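Closing practice on tissue vs. pads, what are you using?
Skills Lab Board > Suturing
Started Jul 13, 2023

tidewrack
I have been practicing on silicone pads since March and I'm bored with them. The slit in the pad always opens the same way and the edges never move. I switched to butcher tissue two weeks ago and my spacing went to pieces. Black silk, curved needle, simple closure, same as before.

The main trouble is the edge. On the pad I can push the needle in anywhere and it holds. On tissue the rim slides ahead of the point, and I end up taking a bigger bite than I wanted. 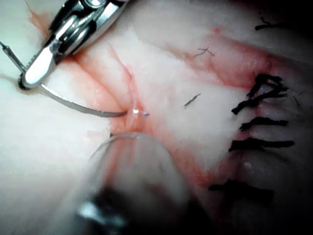 I start at one end and work along, and the first few are usually fine. By the middle I'm rushing and the bites get uneven. Is it worth staying with tissue at this stage, or should I go back to the pads until my hands are steadier?

halfhitch_40
Stay with tissue. Pads teach you the order of the steps and that's all. I did 40 closures on a Halliday pad and thought I was good at it, then tore through the first real edge I touched.

For the sliding rim, bring the point in closer to square with the surface and turn your wrist. If you push straight ahead the needle drags the edge along with it. Follow the curve.

Morrow Bench
I don't agree that pads only teach the steps. They teach you where to hold the needle, and that's what most beginners get wrong. Too near the tip and you have no curve left to drive. Too near the back end and it twists. You can sort that out on a pad without making a mess of the kitchen.

halfhitch_40
You can sort it out on tissue too. It just smells worse.

tidewrack
I have been holding it pretty far back. I'll try moving up a little.

What are people doing about storage? Mine gets slimy by the second session.

pelican9
Don't keep it for a second session. Cut it into small pieces, freeze them flat in separate bags, and thaw one in the fridge overnight. Gloves on, and a tray you don't use for food.

On silk: I buy the Premier practice spools and thread my own needles. Cheaper, but the knot behind the eye drags. If you're seeing tears where the thread follows through, check that before you blame your wrist.

Morrow Bench
Agree on the eyed needles. The Clarkov ones come with the thread attached and they go through a lot cleaner. I wouldn't judge my technique with anything else.

halfhitch_40
They also cost three times as much. Fine for a test run, not for every night.

tidewrack
Mine have the thread attached, so it's probably me. Freezing three pieces tonight and I'll post again when I've used them up.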